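### 4.2 Where small items were kept

The second part of the study concerned storage at the work surface itself. In the first part (Section 4.1) we had looked at cupboards and drawers, which people at all three sites described as full and used mostly for things they rarely needed. Writing tools, tape and other small items tended to stay out, and the question was whether they could stay out without taking over the surface.

We compared two arrangements. In the first, called the flat arrangement, everything lived on the mat in the middle of the work area, sorted by kind at the start of the day and left alone after that. In the second, the hung arrangement, baskets were fixed to the surrounding rails and posts, and only the items in use were meant to be on the mat. Each arrangement was kept for 20 working days at the Floneck and Lutard sites. The Stuvier site joined in March and used only the hung arrangement, so its results are given separately in Section 4.4.

Baskets were of two sorts. Mesh baskets with hooks went over a rail and could be lifted off in one movement. Wire baskets were tied in place and stayed where they were put. We had expected the hooked sort to be preferred, as it can be carried to wherever the work is, but users at Lutard seldom moved theirs once it was up. At Floneck the hooked baskets were taken down mainly for cleaning. The tied baskets drew more comment. Users said a basket that never moves is easier to reach for without looking, and two of them asked for a second one on the opposite side.

Depth mattered more than we had allowed for. Markers laid flat along the bottom of a deep basket are hard to pick out by colour from above, and people tended to tip the whole basket to find the one they wanted. Upright storage was better in this respect but only worked near a corner or against something stiff. A board leaned inside the basket did the job well enough, and several users came to this on their own before we suggested it. 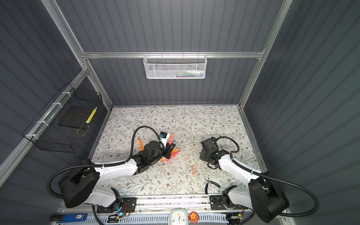 **Figure 6.** Hung storage, with a mesh basket on the back rail and a black wire basket tied to the left side. Writing tools are out on the leaf-patterned mat.

The mat was also the place where the two arrangements differed least. Under the hung arrangement the number of loose items fell during the first week and then crept up again, and by the end of the period a small group of markers or crayons was usually left out between tasks. Users did not regard this as untidy. Their view was that a few things in the middle are quicker to use than anything in a basket, and that the baskets were for the rest. We think this is fair, and the MacLeod tidiness scale used in Section 3 probably marks such groups down too heavily — it treats any item left on the surface as misplaced, whether or not it is about to be used again.

Clearing up at the end of the day took less time with the baskets at both sites. The limit we had set for a full clear was 30 minutes. It was passed on 2 days at Lutard under the flat arrangement and never under the hung one. Floneck stayed inside the limit throughout, although its users reported that the last few minutes went on the same job each time, which was putting caps back on markers and finding the basket they belonged in. Labels on the rails were tried briefly and given up when they began to peel.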